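Ticket: right gripper closing late, Trevor station
Logged by: Iolo Gittins
Status: monitoring

Right hand-held gripper on Trevor is lagging the left when both close. Worse after a long session. Left unit is fine.

Eliseo Huerta swapped the two data cables end for end. Fault stayed with the right unit, so the cables are ruled out. Checked the marker cube for play at the base -- none. Reseated it anyway and snugged the screws. 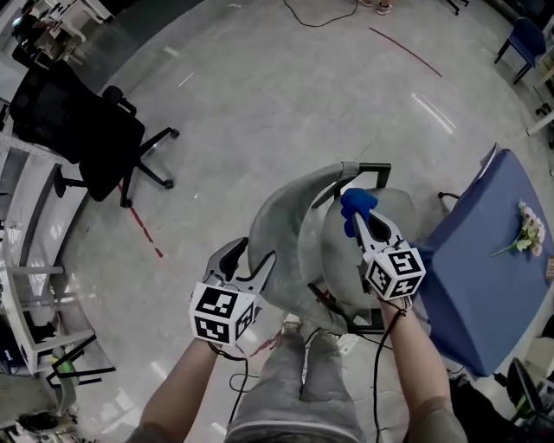 Opened the right housing next. Grey dust packed in behind the finger linkage and the return spring had lost tension. Cleaned it out, fitted a new spring from the Clamano kit, greased the pivots. Re-zeroed both units and ran 60 closes on each with no lag logged.

Service counter read nearly 4,000 cycles on the right. Vivlow's sheet says change the spring at 2,000, so it was well overdue. I've changed the reminder to match.

15 October 2024: back in use. Eliseo to recheck the zero in seven days -- leave open until then. One spare spring left, please order more.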